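讲台上的东西越攒越多，我一直怀疑“备齐”这两个字。

这学期我在阶梯教室上课，407，前排那张深棕色的木讲桌归所有人用，也就等于没人管。三月份教学楼发过一份讲台物品清单，说是参照 Skaltenbridge 那套“随到随讲”的办法，笔、插座、转换头都摆在桌面上，老师进门就能开讲，每节课能省下不少准备时间。省了多少，清单上没写。我上了半学期，没觉得省。

先说插座。黄色的长条插排，颜色倒是显眼，不会被人当成笔盒扫进抽屉。可是光有插排还不够，旁边又多出一个白色的转换头，方方正正一大坨。我的笔记本用原装插头就行，从来没用上它。同事里带 Nalader 投屏盒的人说离不开它，我信一半，那个盒子我见他们用过两回，两回最后都改成了拷U盘。

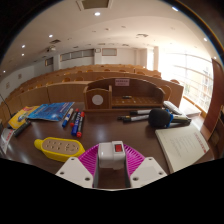

Clelline 在上一篇底下留言说，你嫌转换头占地方，那是你没遇到过插头对不上的时候，我有一次站在台上等人送转换头等了20分钟，学生都开始吃早饭了，桌上乱一点算什么。

好吧，20分钟确实难看。转换头我收回一半意见，留着可以，但它该待在讲桌后面那个木头架子的格子里，要用再拿。架子做出来就是放东西的，大家偏偏往桌面上堆。

再说白板笔。笔是好东西，问题是谁也不敢扔。写不出来的笔，一般人的处理办法是盖上帽子，放回原处，留给下一位。于是每个人上课前都要先在白板角上划几道试笔，划完又不擦。我提议过在旁边放个小盒专收废笔，得到的答复是“会增加桌面物品”。这个理由放在这张桌子上说，我有点听不下去。

印刷品更是没完。黄的、蓝的，还有一份印着红色大字的，都摊在左手边。我问过一圈，没人说得清是谁放的，也没人翻过。有人讲可以给早到的学生看，我在这间教室坐到过晚上九点，没见过一个学生走上讲台拿它。倒是话筒的底座常年被压着，挪话筒之前得先挪纸。

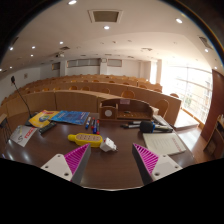 **通识教学部 · 教室随笔**

我自己试了两周，办法很土：下课前花2分钟，纸张摞成一摞靠边，笔全朝一个方向摆，插排推到不挡手的位置，遥控器单独放。第一周每次进门都白干，东西又散开了。第二周稍好，有两次笔还是齐的，不过也可能只是前一节没人用笔。我不打算把这个算成成果。

有人推荐买 Ammann 的桌面收纳盒，81块一个，分格，带盖。我看了看页面，觉得多半会变成桌上的又一件东西，盖子先丢，格子里塞满写不出来的笔。钱先不花。

目前能定下来的只有纸。到六月还没人认领的，我就拿到办公室门口的回收箱去，谁要谁来找我。话筒那边空出来以后，我再看看转换头该怎么办。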